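News > Research > Robotics

Shiny bowls have long given robots trouble, and a Zandstead team may have found a way around it

11 November 2020

14 comments | Share this story

Ask a robotics researcher which kitchen item they dread most and there's a good chance you'll hear about stainless steel. A polished bowl is a mirror bent into a circle. It shows the ceiling lights, the room and the robot's own hands, all stretched and moving whenever the robot moves, and a camera trying to work out where the metal ends and the air begins can get badly lost.

A small group at the Zandstead robotics lab has spent the months since July on that one problem, and their first results are a treat to read. The method is called Rorko, and the main idea is simple enough to explain over lunch: stop trusting the shine, and go looking for the rim. 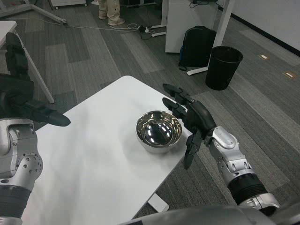
Most grasping software begins by building a full 3D shape of the object it wants to pick up. With a mirror finish, that shape comes out full of holes and phantom bumps. Rorko skips the full shape. It looks for the one curve that stays put while all the reflections slide about, takes that as the edge of the bowl, and plans a light touch with a single fingertip to check the guess. If the finger meets metal where the curve says it should, the rest of the hand follows. If it doesn't, the curve gets shifted and the robot tries again.

"We were throwing away the best sensor we had," says Golshifteh Kordestani, who leads the project. "The hand is right there! People do this in a dark cupboard all the time. You feel for the edge, and then you know where everything else is."

The touch doesn't have to be clever, either. The group reads it from the finger joints, by watching for the moment a joint stops moving as freely as it should, so there is no special skin or pad to buy and replace. Kolbrún Oddsson wrote that part of the code, and she is very pleased with how short it is (it fits on two printed pages, one of which is taped up by her desk). 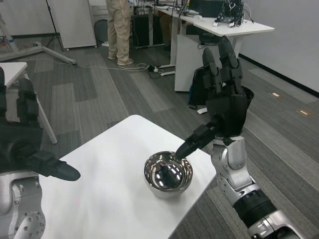

For the test, the team ran 200 grasps on polished bowls, half with the touch step and half with the camera alone. Camera-only attempts missed the rim or bumped the bowl out of place again and again. With the touch step switched on, only 7 grasps failed, and most of those came down to a finger landing too far down the inside wall, where the curve of the metal pushed it away. The check adds roughly 5 seconds to each attempt. Oddsson thinks a good part of that can be trimmed, as the robot is still very cautious on its way in.

There is a nice bonus in the paper too. After enough touches, the software gets better at picking the true edge from the camera view, so it starts out closer on the next try. Each grasp leaves behind a small lesson about what reflections look like compared with a real rim, and the group has been saving them all. They plan to share the whole set with other labs.
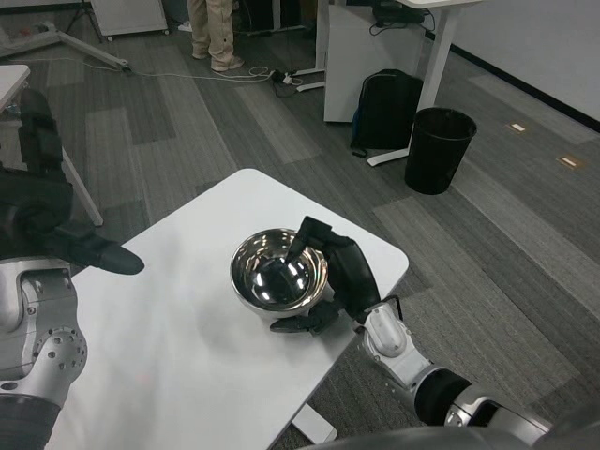 Birthe Ingvarsson

Outside the lab, the work is already getting attention. Kirsten Norðdahl, an engineer at the kitchen equipment maker Þorgeirsson, has read the paper twice and would love to see it tried on pots, ladles and sieves. "A sieve would be mean," she admits. "But a row of serving trays, all the same, all polished? I'd like to watch that."

Kordestani's own wish list starts with glass, which bends light as well as bouncing it, and which is a good deal less forgiving of a clumsy finger. Before that comes a plainer question: what happens when the bowl has something in it? A full bowl is heavier, shifts as it tilts, and hides part of its inside wall. The group wants to begin with dry rice.

The team will present the method at the Claltport robotics meeting, where they also hope to find a partner with a different kind of hand. Everything so far has been done with one model, and Oddsson is keen to learn how much of her two pages would survive the move.

Share this story | 14 comments

Contact the news desk | Copyright Zandstead Research News | Back to top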